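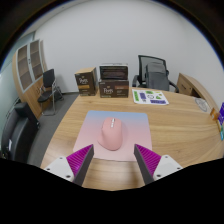
Words and photo by Maren Söderlund

A Desk for the Afternoon

I have been sitting at desks for most of my working life, and only in the last couple of years did I start to care what was on them. It began when we moved to the Junley house and I got the small room at the top of the stairs, with a window on one side and a door that has never quite closed. The room came with nothing in it at all, so everything had to be chosen, and I am a slow chooser. It took me 13 months to settle on a desk (my family will tell you it felt longer). This page is where I keep the results – one corner so far, with the bookshelf and the reading chair to come in July if I can get the shelf to stand up straight.

The desk
Light wood, with brown grain running along it and a far edge that curves gently. I fell for that curve before I had even asked the price. I oil the top every 3 months, usually in the evening with the radio on, and I look forward to it more than I probably should. I drove over 69 miles to the Idano showroom to see it in person, and then drove home again without it to think things over, and then of course I went back!

The mouse pad
Soft blue at the far edge, then lavender, then pale pink at the side nearest my chair. My old one was plain gray and perfectly good, and it lives downstairs now. I like having a bit of early-evening sky to rest my wrist beside, especially in the long stretch after lunch when the invoices come out.

The mouse
Matte pink, tall and sculpted, with a thumb rest that flares out on the left and a silver-white scroll wheel. I was doubtful about the shape for a good week, and my hand kept going to where the old one used to be, but I have come around to it completely. The color was my one indulgence and I stand by it.

The packages at the back
Three of them, the one on the left a dark brown box with a tan top and what looks like "Peet's" written across the front. I do mean to keep the far side of the desk clear, and I have a very nice Suro basket, $89 and worth it, that I bought for exactly that kind of thing. Some afternoons the basket wins and some afternoons the desk does. I find I mind less than I used to, and a brown box looks rather well against that wood.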